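The Odds and Ends Table, June Update

Hi all, Sumeya Chala here, back with a tiny gallery. A couple of you asked what became of the back corner at Clelliden after we cleared it (all 97 boxes, my arms still remember), and the short answer is that it's coming along. Nazmiye Erdem has been on at me to write for weeks, and she's right, I'm hopeless at it!

I've always liked plain walls. At my old place in Bristent everything was wallpapered, flowers on flowers, and you couldn't set down a cup without it disappearing. So when we picked a color for this corner I went straight for off-white and I haven't regretted it, scuffs and all. 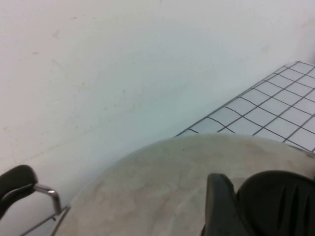

Nazmiye wanted a deep green and brought me 4 little sample pots to prove her point. I still have them – if anybody is painting a birdhouse, just say the word. We did agree on the squares, though. I love a grid on a work surface. You can line things up, push them around, line them up again, and the whole afternoon is gone.

Then there's the stuff itself. I have a soft spot for a big shiny cooking pot with black handles, and a lid that ends up anywhere except on top of it. Add foam cubes in yellow and orange-red, plus one rubber duck, and I'm happy. Nazmiye says it looks like somebody emptied a kitchen and a toy box onto the same table, and well, yes.

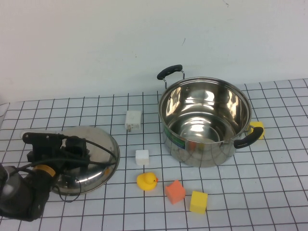

The duck is my favorite, in case you were wondering. I had one just like it as a kid and it lived on the kitchen windowsill next to the dish soap, never once in the bath. My mother dusted it every week. I should ask her if she still has it.

Next up is shelving. I've been looking at the Gresitz ones, and the pair I want comes to 181 dollars, so I'm going to sit on that a little longer – unless one of you has some going spare? Leave me a note under the gallery if you do, and tell me how wide they are!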